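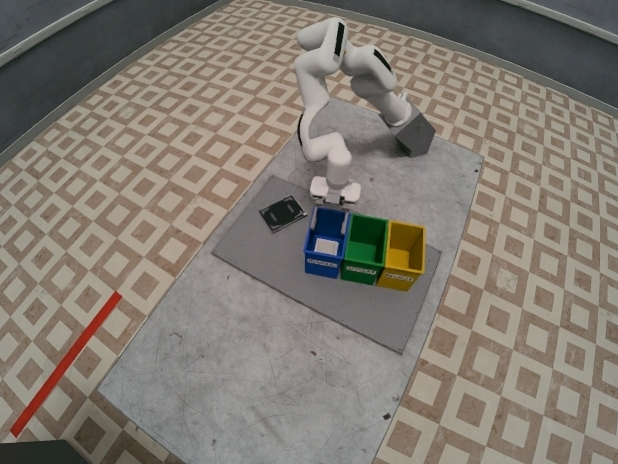
# Larkimham Household Sorting Diary

Version 3. Maintained by Sabina Siriwardena and Rezaul Uddin.

This repository holds written diaries kept by households in Larkimham about how they sorted their trash, recycling and food scraps at home. Each row is one decision: a person had an item in hand, picked a container for it, and wrote down what they did and how sure they were. There are 3503 entries from 101 households.

All of the data is text and numbers. There are no photos of anyone's kitchen.

## Files

| File | Contents |
|---|---|
| `entries.csv` | One row per sorting decision |
| `households.csv` | One row per household |
| `rules.csv` | The town sorting rules in force while the diaries were kept |
| `item_map.csv` | Free-text item names mapped to standard ones |
| `codes.md` | Meaning of every code used in the tables |

Everything is UTF-8 with commas as separators. Missing values are left blank. Version 1 used `-9` for missing, and old scripts that filter on it will run without complaint and give wrong results.

## How the diaries were kept

Households were recruited by letter. Ruwan Saha sent 900 letters to addresses in Larkimham, with the neighboring village of Ukby left out because it has a different pickup contract. Anyone over 16 in the home could write in the diary, and most homes ended up with one person doing nearly all of it.

The diary was a stapled paper booklet with a pencil on a string. People were asked to keep it near the place where they throw things away and to fill it in for two weeks in June. They were told to skip an entry if it was a bother. We preferred gaps to invented entries filled in later at the table.

For each item the diary asked for:

- what it was, in their own words
- where it went
- how sure they were, from 1 (guessing) to 5 (certain)
- whether it was rinsed or taken apart first
- any comment

Booklets came back by mail. Dinesh Karunaratne typed them in, and Sabina checked every booklet against the typed rows.

## Columns in `entries.csv`

- `entry_id`: unique, with gaps where rows were removed
- `hh_id`: matches `households.csv`
- `day_no`: 1 to 14, counted from the first day that household wrote anything
- `item_raw`: the item as written, spelling kept
- `item_std`: the standard name from `item_map.csv`
- `dest`: `L` landfill, `R` mixed recycling, `F` food scraps, `G` glass, `O` other
- `sure`: 1 to 5
- `prep`: `none`, `rinsed`, `apart`, `both`
- `rule_dest`: where the town rules say the item goes
- `match`: 1 if `dest` equals `rule_dest`, 0 if it doesn't, blank if the rules don't cover the item
- `comment`: as written, with names and addresses taken out

`O` covers a lot of ground: the compost heap, the neighbor's chickens, the battery box at the store, a drawer. If you need those split up, read the comments.

## Things to know before you use it

**Pizza boxes.** The rules sheet says clean cardboard goes in recycling and greasy cardboard goes in food scraps. Most people wrote only "pizza box." We left `rule_dest` blank for those rows. Where the comment mentions grease, we used it.

**Caps and lids.** Some households wrote a jar and its lid as one entry, some as two. We did not try to make this the same across homes. Counting items per household is therefore shaky.

**The glass change.** Larkimham stopped taking glass in mixed recycling shortly before the diaries went out. Plenty of people were still working from the old sheet, which was taped inside cupboard doors all over town. `rules.csv` has the new rules only. A jar marked `R` is scored as a mismatch even when the comment says, as one does, "been doing it this way since we moved here."

**Sure does not mean right.** The `sure` column is how the person felt. Please don't use it as a quality flag.

**Household 58.** Two booklets came back under this number, in different handwriting. We kept both as `58a` and `58b`. The `hh_id` column is text for this reason.

## Who is missing

Apartments are thin in the data. Many of them share a single chute, and people living there told Ruwan they had nothing to sort. Homes that sent booklets back are probably more interested in recycling than their neighbors are. We would not use these numbers to estimate what share of the town's trash is sorted correctly, and we have not published an estimate ourselves.

The diary was in English only.

## Uses

The tables have been handy for rewriting the town rules sheet, for finding items people are unsure about, and for practice in matching messy item names to a clean list. They are too small for comparing one street with another, and `households.csv` has no street column.

## Privacy

We took out names, phone numbers, street names and prescription details. Medicine packets are all listed as `medicine packaging` whatever was written. If you find something we missed, tell us privately and don't open a public issue with the text in it.

## Loading

```python
import pandas as pd

entries = pd.read_csv("entries.csv", dtype={"hh_id": str})
homes = pd.read_csv("households.csv", dtype={"hh_id": str})
df = entries.merge(homes, on="hh_id", how="left")
```

## Changes

- **v3**: Rewrote `item_map.csv`. Foil trays and foil wrap are now separate. Removed test rows left over from typing practice.
- **v2**: Blank cells for missing values. Added `prep`.
- **v1**: First release.

## License and thanks

CC BY 4.0. Please cite as "Siriwardena and Uddin, Larkimham Household Sorting Diary, version 3."

Rarumico printed the booklets at cost. Habibur Hettiarachchi wrote the first item list, and parts of it survive in `item_map.csv`, including the entry for `candle stub`.

Corrections to the item map are welcome as pull requests. Send one item per commit, with the `entry_id` of at least one row it affects.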